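Spent my Saturday showing a robot how to put stuff away, by hand, and I have to tell you about it because I had way too much fun. Thread! 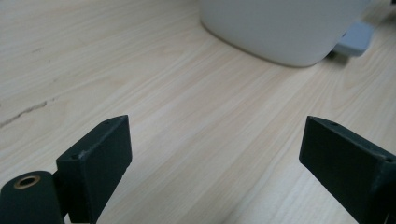
So the way we do it at Trinodley, you don't touch the robot at all. You hold the gripper yourself, squeeze it open and closed, and do the chore the way you'd want it done. The arm learns from your recordings later.

I came in thinking I'd be a natural. I pick things up all day long! My first 12 demos all got tossed. Every single one.

What I was doing wrong: moving like a person. I'd swoop in, grab, and twist my wrist at the last second to fix a sloppy approach. Looks fine when a human does it. The arm we run it on can't bend like that, so the recording is useless.

The fix is to line up early. Get the fingers open and square to the thing while you're still a good way off, then go in straight. It feels slow and kind of silly for the first half hour and then your hand just starts doing it.

Second thing I got wrong – I kept starting from the same spot. Same corner of the table, same height, same angle, because it was comfy. A model trained on that does great right up until you shift the table a little.

So now I start from somewhere different every time. High, low, far left, a bit crooked. Then I let myself wander in like I don't quite know where the thing is yet. Those turn out to be some of the most useful demos in the whole batch.

Someone asked if we ever use remote control instead. Yes! We have a setup we call Jin where you sit at a desk and drive the real arm with a second, smaller arm. It's great for anything where you need to know the robot can physically reach.

But Jin is tiring. You get a tiny lag, you can't feel the grip, and I'm good for 5 clean demos before I need a stretch. With the handheld I can do 60 before lunch and still want to keep going.

The two mix nicely, by the way. Lots of handheld for variety, a smaller pile from Jin for the tricky reaches. The Floltdale folks have been doing it that way for a while and I stole the idea from them, happily.

We hit 1493 kept demos for this chore at the end of the day. Kept, meaning somebody watched each one back and said yes. Watching back is its own job and I like it more than I expected. You see every little hesitation in your own hand.

Like, I apparently pause right before I close the fingers. Every time! A tiny hover. I had no idea. And the policy we trained last week does the exact same hover. It picked up my nervous habit and I can't decide if I'm proud or embarrassed.

Tips if you're about to try this yourself:
Close the fingers all the way, then lift. Don't blend the two.
If you fumble, keep going and recover. We save a lot of those.
Take your rings off.
Stop when you're bored, bored demos look bored.

Next up is the Borard task, which has two hands and a lid. I've tried it twice so far and my left hand has no clue what it's doing. Will post how it goes – send me your two-handed tricks if you have any, I'll try all of them!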